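About Justetti

Justetti supplies boxed play kitchen sets to preschools, day care centers and therapy clinics. We also maintain the sets after delivery: inspection, part replacement, relabeling of storage and return of retired pieces. Our workroom and stock shelves are in the Wendstead building, on the ground floor.

What we handle

The catalog holds 300 separate parts. They fall into two groups, food and ware. Food covers fruit, vegetables and condiments. Ware covers pans, plates, bowls, colanders and utensils. A part is listed once, under the group in which a child would look for it, and keeps the same number in every set in which it appears.

Condiments are the smallest section of the food group and the most often reordered. They get squeezed, thrown and carried home in pockets. Each one is checked for three things on intake: whether the outline still reads correctly from across a table, whether the label is attached and legible, and whether the cap end is intact. The ketchup listing is a red bottle with a white keystone label lettered HEINZ, 1869 and TOMATO KETCHUP, with a small tomato and green vines underneath.
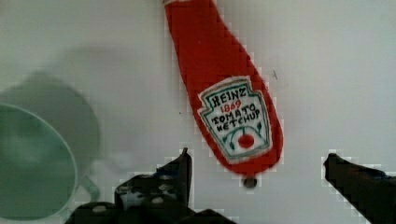 Sets

Two sets are in regular supply.

The Dakow set has 71 parts and is intended for one play table. It includes one pan, one colander, one plate, one bowl, a spatula and a basic selection of food.

The Holanda set has 82 parts. It contains everything in the Dakow set plus additional produce and a second plate. Most clinics order the Holanda, as the additional produce allows matching and sorting exercises without a second box.

Both sets ship in a single carton with a printed parts list inside the lid. Parts lists are keyed to the catalog numbers and can be used directly as a reorder form.

How a set is checked

Sets are laid out on a plain white table before packing. Small food goes in the open area of the table, with space between the pieces, and ware goes toward the edges. A round plate in translucent lavender, a half-slice of orange, a tomato and a bunch of bananas can all be confirmed at a glance when nothing overlaps. Pans are checked from above with the spatula laid across them.

The colander gets its own check. It is pale green and oval with a short handle, and it has to accept a condiment bottle laid on its side, because that is how children tend to put the two together. Perforations are inspected for burrs and for trapped modeling clay, which is the most common reason a colander comes back to us.

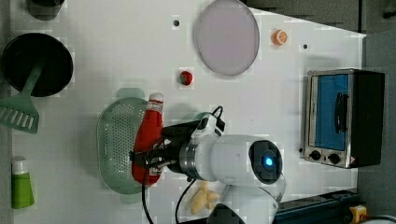
Color and fit

Ware is bought in muted colors and food in saturated ones. The purpose is contrast. A red or yellow piece stays easy to find against a pale green bowl or colander, including for children with reduced vision, and staff can see from the doorway what is still out at cleanup time.

We don't supply ware so deep that a bottle disappears inside it. Anything placed in a bowl or colander should remain visible from a child's seated height. New ware is tried with condiment bottles first, these being the longest items in the food group.

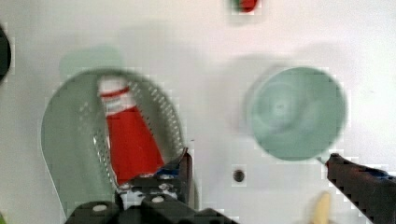 Red-and-white tube in the colander, with the matching green bowl at right.

Replacement and returns

Single parts can be ordered at any time by catalog number. Up to 2 discontinued parts per set may be substituted with the nearest current listing; the substitution is marked on the parts list. Returned pieces should be wiped down and bagged by group. Pieces with a broken cap or a split seam should be bagged separately.

Contact

Orders and parts questions go to Nandini Reddy, who manages the catalog. Please have the set name and the catalog number ready. The workroom is closed on Sunday.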